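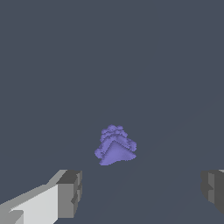
RISTOW WATER DISTRICT
BOARD OF DIRECTORS
MINUTES OF THE REGULAR MEETING
10/08/2019

Directors present: Bronisława Michalski (President), Rhys Pirihi (Vice President), Nanami Noguchi, Osamu Kudo
Directors absent: None. One seat vacant.
Staff present: Ustyna Skoryk, District Manager

1. Call to Order
President Michalski called the meeting to order at 7 p.m. in the district office on Trumen Road. A quorum was present.

2. Approval of Agenda
Director Noguchi asked that the item on hydrant flushing be moved ahead of the item on the Sireck main so that residents attending for that item could leave early. There was no objection. The agenda was approved as amended.

3. Approval of Minutes
The minutes of the July meeting were presented. Director Pirihi noted that the motion on the office lease was recorded under his name and should be recorded under that of Director Noguchi. The minutes were approved as corrected.

Motion: Pirihi. Second: Noguchi. Carried, all in favor.

4. Public Comment
A resident of Lower Trumen Road stated that her bill for the last quarter was well above her usual bill and that she had found no leak in the house. Ms. Skoryk will arrange for the meter to be tested and will report the result to the resident in writing.

A second resident asked whether the district intends to repair the gravel shoulder where the service line was replaced in the spring. Ms. Skoryk stated that the contractor is responsible for the shoulder under the terms of the permit and has been notified twice. President Michalski directed that a third notice be sent by certified mail.

A third resident spoke in favor of keeping the bulk water station open on weekends through the winter. The Board took the comment under advisement.

5. Hydrant Flushing
Ms. Skoryk presented the flushing schedule. Work will start at the north end of the system and move south, with the Sireck Hill hydrants last. Residents in each zone will receive a door notice two days before work begins in their zone. The notice will advise customers to run a cold tap until the water is clear and to avoid washing white clothes while crews are in the area.

Director Kudo asked whether the hydrant across from the grange hall would be included. It was passed over last year on account of a seized valve. Ms. Skoryk confirmed that the valve has been replaced and the hydrant is on the list.

Director Noguchi asked that the notice be printed in larger type than last year. Staff will make the change.

No action was required.

6. Sireck Road Main Replacement
Ms. Skoryk reviewed the condition of the main on Sireck Road. The section proposed for replacement is 1000 feet long and runs from the pump house to the bridge. Three breaks have been repaired on this section since the start of the year, all of them between the church and the bridge. The pipe removed during the most recent repair showed heavy corrosion on the outside and a long crack along the bottom.

Two proposals were received. The proposal from Kudo Excavating included road restoration. The other proposal did not, and the bidder has not answered the district's request for a revised price.

Director Kudo stated for the record that the owner of Kudo Excavating is his brother. He left the table and took no part in the discussion or the vote.

Director Pirihi asked whether the work could be finished before the ground freezes. Ms. Skoryk stated that the contractor would need 30 days from the notice to proceed, and that pipe is available from the supplier. Director Pirihi stated that he would prefer to wait until spring if the notice cannot be issued this month. President Michalski observed that another winter break near the bridge would close the only road to the upper farms.

Director Noguchi asked how customers would be supplied during the work. A temporary line will be laid along the east side of the road. Customers will be without water for a few hours on the day they are connected to the temporary line and again on the day they are connected to the new main.

Motion to accept the proposal of Kudo Excavating, subject to review of the contract by counsel, and to authorize the District Manager to issue the notice to proceed: Noguchi. Second: Pirihi. In favor: Michalski, Noguchi, Pirihi. Recused: Kudo. Motion carried.

Director Kudo returned to the table.

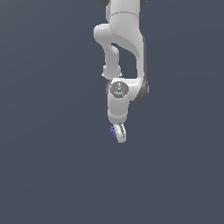
White robotic arm, computer rendering.

7. Meter Reading and Billing
The district now serves 366 metered accounts. Ms. Skoryk reported that readings were late in two zones this quarter because of brush over the meter boxes. Crews have cleared the worst of it. Owners of the remaining lots will be sent a letter citing the section of the rules that requires clear access.

The Board discussed estimated bills. Under the present rules, an account may be estimated for no more than two quarters in a row. Director Kudo asked that any account estimated for a second quarter be marked on the bill itself, so that the customer knows a true reading is due. Staff will ask the billing service whether this can be done and at what cost.

Director Pirihi asked about past due accounts. Ms. Skoryk stated that the number is lower than at the July meeting and that four customers are on payment plans. No shutoffs are scheduled.

8. Tank Inspection
The inspection report for the Trumen tank was distributed with the meeting packet. The inspector found the roof hatch gasket worn and the overflow screen torn. The ladder and its anchors were found to be in good order. The interior coating is sound except for a small area near the inlet, which the inspector recommends be looked at again at the next cleaning.

Ms. Skoryk has ordered the gasket and screen. The cost of both falls within her spending authority.

The Board asked whether loss from the torn screen could explain the difference between water pumped and water billed. Ms. Skoryk stated that it could not, as the screen affects only what may enter the overflow pipe. She believes the difference, almost 3000 gallons a day, is due to one or more leaks on the Sireck side and asked for time to complete night readings before any further expense is proposed.

9. Winter Hours, Bulk Water Station
Following the public comment, the Board discussed weekend hours. Director Noguchi noted that most weekend users haul water for livestock. Director Pirihi raised the matter of ice on the loading pad. The Board agreed by consensus to keep Saturday hours and to close the station on Sundays until spring. Staff will post the hours at the station and on the district website.

10. Board Vacancy
No letters of interest have been received for the vacant seat. The notice will be posted again at the post office and the grange hall.

11. Adjournment
Motion to adjourn: Kudo. Second: Noguchi. Carried, all in favor. The meeting adjourned at 8:45 p.m.

Respectfully submitted,
Ustyna Skoryk
District Manager and Clerk to the Board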